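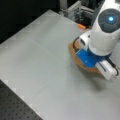 Flat things: what goes between the pan and the table

Oct 14, 2025
Print | E-mail

Most kitchens own several flat objects whose only job is to sit between something and a tabletop. They are bought late, often as an afterthought, and they are used for purposes their makers did not intend. A bread board becomes a pan stand. A plant saucer mat ends up under the teapot. The table takes the consequences.

The relevant properties are few. A mat under a hot dish has to slow the passage of heat, stay put when the dish is moved and leave no mark of its own. A board has to stay flat, accept a blade and come clean. These demands overlap only slightly, and a piece that meets one set well will usually meet the other badly.

Kuo-hua Yu has cut round table mats at the Stevcombe works for most of her career. The standard disc there is cork agglomerate: granules pressed with a binder into a block, sliced into sheets and stamped. Density is the figure she looks at first. The sheet used for table mats comes in at 200 kilograms per cubic metre. Lighter stock insulates well but crumbles at the rim, where fingers pick it up. Denser stock holds its edge and lets more heat through.

"People ask how hot it can go," she says. "I ask them how long they are going to leave it there."

Time matters more than most buyers suppose. A casserole straight from the oven contains a great deal of heat and gives it up slowly. A thin mat will protect a painted or lacquered surface through the serving of a meal. Leave the dish in place for the evening and the underside of the mat will go on warming long after the lid has come off. Stevcombe's advice is to use two discs stacked for cast iron, and to lift the pair once the plates are filled.

Thickness is the other variable. Doubling it roughly halves the flow of heat, provided the surfaces stay in contact across their whole area. A mat that has curled does not sit in full contact, which insulates rather better for a while, though it will also let a pan rock. Curling in a cork disc generally comes from storing it on its rim, or from putting it away damp on one side. It can often be corrected by leaving the disc under a heavy book for a few days.
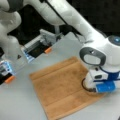

MATERIALS & CARE

Wood behaves differently. It conducts more heat than cork of the same thickness, and it moves. Boards take up moisture across the grain and scarcely at all along it, so a board wetted on one face swells on that face and cups away from it. Anyone who has left a board flat on a wet worktop overnight has seen the result at breakfast.

Virgil Coman makes boards at a bench in Brosham and supplies most of them through Spahić, the kitchen shop. His are 25 millimetres thick when they leave him. Thinner boards are pleasant to carry and easy to store, he says, and he makes a few for cheese, but they respond faster to a wet cloth. His instructions to customers fit on a card: wash both faces, wipe both faces, stand it on edge with air on either side.

Standing on edge suits a board and spoils a cork disc. The two are commonly kept in the same drawer.

Oil is a smaller matter than the trade makes it. A food-safe mineral oil slows the uptake of water and improves the colour. It does not seal the board, and a second coat applied before the first has soaked in remains on the surface and turns sticky. Coman oils new boards in August, when the workshop is warm, and tells buyers to repeat it when water stops beading.

As a pan stand, a board is serviceable for anything that has been off the heat for a few minutes. A pan straight from the ring will scorch it. Scorching is mostly cosmetic and can be sanded out, at the cost of a slight hollow. Repeated heating in one spot also dries that spot, and fine cracks tend to start there and run with the grain.

Cleaning is where the two materials part company altogether. Wood tolerates hot water and a stiff brush. Cork should be wiped with a damp cloth and a little washing-up liquid, then dried flat on a rack. Soaking softens the bond between granules in some grades. Grease that has worked into a mat is there for good, and a greasy mat will print a ring on bare timber.

The table itself sets the final requirement. Laminate will stand brief contact with a warm dish and blister under a hot one. Waxed wood shows white marks from trapped steam at quite modest temperatures. Stone survives nearly everything, but a cold stone top can crack a hot glass dish set directly on it, so there the mat is protecting the dish.

Print | E-mail

Related
Draining racks compared: wire, wood and folding
The Tikano stacking bowl, ten years on
How to flatten a cupped board
Tablecloth weights and where to clip them
Salt pigs: glazed or unglazed?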